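# The green container, and other plastic I decided to keep

April 2026

I have wanted to write about my plastic containers for a long time, and I always thought it was too small a subject. Then last week I was on the floor of the kitchen with the contents of the lower cabinet all around me, and I thought, if it takes a full afternoon of my life, it is not so small.

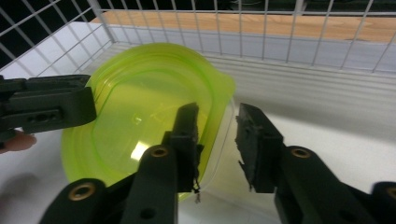

The lower cabinet is the one to the left of the stove. When we moved into this apartment I gave it to the containers because it is deep and dark and I did not know what else to do with it. This was a mistake, but I did not understand it for 3 years. A deep cabinet is a good home for a big pot. It is a bad home for forty light things that slide over each other and fall backward to where the arm does not reach.

So I took everything out. I put it all on the floor because the floor is white and I can see on it what I have. The table is too small for this, and also it has my sewing on it.

First I should say what my favorite is, so that you understand my taste. It is the lime-green one. It is see-through, with a broad flat rim, and it is rounded but also a little bit square, I do not know the right word for this shape in English. Around the opening there are ridges which go down like steps in a small theater. When you hold it to the window the inside becomes yellow-green, like a grape. I bought it in Zastance, in the household shop behind the bus station, on a trip in July when it was so hot that we went into any shop with cold air. I had no need of a container. I paid and I carried it in my hand for the rest of the day, with a bottle of water inside it.

My husband says it is a salad bowl. I say it is a container. We have not solved this. In our home it has been used for washed cherries, for bread dough one time (not enough space, the dough came over the rim), for clothespins, and for the small screws of a shelf while we were building the shelf. It does not have a lid and never had one, and this is perhaps why I am at peace with it. All my problems are with lids.

## The lids

I read on many blogs that you should match each container with its lid and throw away what has no partner. I tried it. I sat on the floor and I matched. After an hour I had a group of containers without lids, a group of lids without containers, and a feeling of sadness that was too big for the situation.

What the blogs do not say clearly is that lids change shape. I had a lid which I was sure belonged to the long rectangular box, and it was from that box, it even has the same small mark on the corner. But it went through the dishwasher on the lower shelf too many times, and now it closes on three corners and jumps up on the last one. Is this a matched lid? I put it in the matched pile, then I took it out, then I put it back. In the end it went to recycling together with a round one that had a split in it.

The best lids I own are from a set called Dunel. I received it as a gift when I changed jobs, and I remember being a little disappointed, because I hoped for a plant. There were 8 pieces and I still have 7. They are not beautiful. They are gray-white and they look like something from a hospital. But the lids still close, they are all the same size for two sizes of box, and they stand one inside the other without becoming stuck. If I could go back in time I would say a nicer thank you.

The Sima ones are the opposite. They have lovely colors and the lids are made with a little flap for steam, and on most of mine the flap has broken off. I keep two for dry things, rice and buckwheat, where it is not important. The others I gave away with an honest explanation about the flaps.

## Things I learned about cleaning old plastic

I washed everything before it went back, by hand, in the sink, in several rounds. Here are my notes, mostly for myself for the next time.

- Tomato color does not leave. I tried baking soda, I tried vinegar, I tried leaving the box in the sun on the balcony. The sun worked a little bit. The box is now orange where it used to be red, and I call it the sauce box and use it only for sauce.
- The ridges are where dirt lives. On the green one I use an old toothbrush and go around each step slowly. A sponge passes over the top of the ridges and you believe that it is clean, but it is not.
- A sticky feeling on old plastic, the kind that stays also after washing, comes off with a paste of baking soda and a few drops of dish soap. Leave it for a while, then rub with a soft cloth. The rough side of the sponge makes scratches, and in the scratches it becomes sticky again sooner.
- Price stickers: cooking oil, then wait, then soap. I had one container with a sticker from a shop that closed years ago. I felt sorry to take it off -- but I did.
- Smell of onion or garlic. I put a ball of newspaper inside, close the lid and leave it until I remember. This is my mother's method and I have no explanation for it.

One thing that I do differently now is drying. Before, I stacked the containers when they looked dry, and there was always a drop hiding under the rim. If the rim is flat and broad like on the green one, water sits below it and you don't see it. Now I leave them upside down on a towel overnight, and in the morning I turn them and give the rim one wipe with the corner of the towel.

## Where they live now

The deep cabinet has the pots. I should have done this from the beginning, but when you move into a new home you put things where your hands are tired, and then they stay there.

The containers moved to the wide drawer under the counter. It used to hold tablecloths, and we do not use tablecloths. The drawer is not very high, so they can stand in low stacks only, and this is good, because in a low stack I can see what is at the bottom. The lids stand on their side in a wire file holder. I bought it from a shop for office things, a brand called Clundix, and it was meant for letters and folders. It is a tiny bit too long for the drawer, so it stands diagonally, and in the triangle that is left behind it I keep the rubber bands and the bag clips.

I was worried that the lids would fall down each time when I open the drawer. They do fall if I open it fast. When I open it like a normal person they stay.

I made one rule, and my husband agreed with it while he was reading something else, so I am not sure how strong the agreement is. The rule is that the drawer must close with one hand. If it does not close, something has to leave before anything new can come. This includes the ice cream tubs. I know they are useful. My grandmother had a full pantry of them, and in none of them was there ever ice cream, and as children we opened each one with hope. But I have decided that we can keep two, for freezing soup, and the rest goes out as soon as it is empty.

There was another thing I wanted to keep and did not. It was a tall box for spaghetti, very narrow, and my hand does not go inside to wash it. In the past I used a wooden spoon with a cloth tied around it. I looked at it for a long time on the floor and tried to remember when I last had it on the shelf with spaghetti inside, and I could not. I eat mostly short pasta. It went in the box for the second-hand shop, and the man there took it very kindly and put it directly beside two other tall boxes for spaghetti.

## The green one

It is not in the drawer. The rim is too broad, it takes the place of two other stacks, and besides I don't want it in the dark. For a few days it stood on top of the refrigerator, but then I could not reach it without a chair. Then it was by the sink with the sponges in it, and this I did not like, it looked like a punishment.

At the moment it is on the windowsill. In the morning the sun comes through it and makes a green spot on the wall next to the calendar, and the spot goes slowly down to the light switch and disappears before I finish my second coffee. I put lemons in it. Then I took the lemons out because they covered the best part, and I moved them to a plate.

If somebody has the same kind of container and knows if it can go in the dishwasher, please write to me. There was a paper label on the bottom with small pictures on it, a glass, a snowflake, and one which could be a dishwasher or could be a shower. I threw the label away before I looked at it properly. I have always washed it by hand and I suppose I will continue, but on the upper shelf there is just enough space for it, and I think of it each time I load the cups.

Next I want to do the spice shelf. I have 3,000 grains of the same paprika in four jars, it seems to me, and none of them has a date. I will need the white floor again, so first I have to mop it.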